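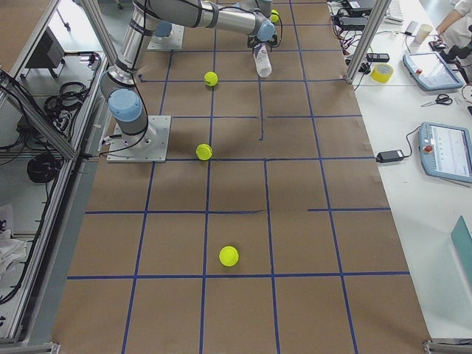 Workshop tips: laying a paper grid for pick-and-place trials, and how far to trust the numbers

Every few months a paper comes out claiming that a taped grid under the work makes a robot arm's grasps better. The latest one doing the rounds at Brikar reports 1,364 good picks out of 1,410. I have my doubts. Still, a grid is a cheap way to put things back in the same place between runs, so lay one properly and then be suspicious of it.

Paper. Plain brown kraft, one piece if the roll is wide enough. Smooth it from the middle out. Wrinkles and folded corners matter more with balls than with bottles, as a tennis ball will sit wherever a crease lets it.

Tape. Blue on brown reads well by eye. Pull the long lines first and the cross lines second. A hand-laid grid wanders, and some strips will stop short or end up offset from their neighbors. Fine for sorting balls into cells, no good as a ruler. If your write-up gives positions, measure from the arm's base plate.

Placing. Lamai Bunnag draws cell numbers from a cup before each run. Do that, or write a list the night before. When people place "at random" by hand they drift toward the easy middle of the table, and the success rate drifts up with them.

Mixed objects. A ball and an upright plastic bottle are two different problems. Score them on separate sheets. I reread the 1,364 figure three times and still can't tell how many of those were bottles.

Two arms, one table. Try the far cells with both arms before you count anything. A reach across the far end can pass over the other arm's base, and Panya Thongdee lost 29 runs to a path he had only checked from one side.

How many runs? 40 per object is my minimum on a fresh sheet. Then change the paper and do it again — if the result moves, you were measuring the paper.

Scissors and spare tape stay on the side desk.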